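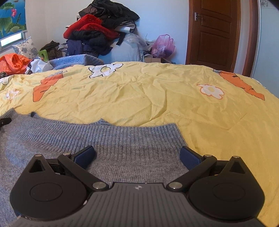

Figura 1.1. Camisola de malha cinzenta estendida sobre a cama.

CAPÍTULO 1
Filmar onde as coisas acontecem: a rodagem em cenário natural

Há poucas emoções comparáveis à de reconhecer num ecrã de cinema uma rua por onde já passámos. O espectador endireita-se na cadeira, toca no braço de quem está ao lado, perde duas falas do diálogo e não se importa nada com isso! É por essa pequena alegria que começamos este livro, porque ela contém quase tudo o que vamos estudar: a relação entre um lugar verdadeiro e o lugar que o filme inventa a partir dele.

Chamamos cenário natural a qualquer espaço que já existia antes de a equipa chegar. Pode ser uma praça, um cais, um quarto de pensão, a carruagem de um comboio regional. O estúdio, pelo contrário, é construído para a câmara, com paredes que se retiram e tetos que muitas vezes nem chegam a existir. Os dois convivem no mesmo filme com enorme à-vontade: uma personagem abre a porta numa rua autêntica e entra numa sala montada a quilómetros dali, e a montagem cose tudo num único gesto.

O caso que nos vai acompanhar ao longo do capítulo é o de Flidberg, longa-metragem de Parveen Zaidi rodada na vila portuária de Uslow. A história passa-se em 1779, durante um inverno em que o porto fica bloqueado pelo gelo e duas famílias de armadores disputam o único armazém com mantimentos. Zaidi podia ter construído o cais inteiro em estúdio (a produtora, a Rizvi, chegou a encomendar os desenhos), mas apaixonou-se pela luz baixa da vila em novembro e já não quis ouvir falar de outra coisa. Ainda bem! Quem vir a sequência de abertura, com os barcos a sair da neblina um a um, percebe imediatamente porquê.

Trabalhar assim tem o seu preço. Dos 100 planos previstos para o exterior do porto, 80 foram filmados em Uslow; os outros 20 tiveram de ser resolvidos num hangar, com um pedaço de cais reconstruído em madeira e gesso. As razões são as de sempre em cenário natural: marés, candeeiros modernos, um ferry com horário a cumprir, gaivotas que abafam os atores. No diário de rodagem, Zaidi escreveu uma frase que os nossos alunos costumam sublinhar: «O porto não lê o guião, e eu aprendi a ler o porto.»

Repare-se também no trabalho do guarda-roupa, tantas vezes esquecido quando se fala de lugares. Um tecido que parece perfeito sob os projetores pode tornar-se baço ao ar livre, e as malhas, com as suas canelas e relevos, ganham uma vida extraordinária com luz lateral. Voltaremos a este assunto no capítulo 4, dedicado à textura e à cor.

O que vai aprender neste capítulo

Distinguir cenário natural, cenário adaptado e cenário construído.
Ler uma ficha de repérage e preencher a sua.
Reconhecer, numa sequência montada, as passagens entre exterior real e interior de estúdio.
Planear um dia de rodagem em função da luz disponível.

Antes de continuar

Escolha um lugar que conheça bem e visite-o a duas horas diferentes do dia. Anote de onde vem a luz, que ruídos se repetem e onde colocaria a câmara. Guarde as notas: vamos usá-las na secção 1.3, quando compararmos o cais de Flidberg com a estação de Brarnesier, o segundo grande cenário do filme.

1.1 A visita prévia

A palavra francesa repérage entrou no vocabulário das equipas portuguesas e por lá ficou. Designa a visita aos locais antes da rodagem, normalmente feita pelo realizador, pelo diretor de fotografia e pelo chefe de produção, de caderno na mão e com bons sapatos.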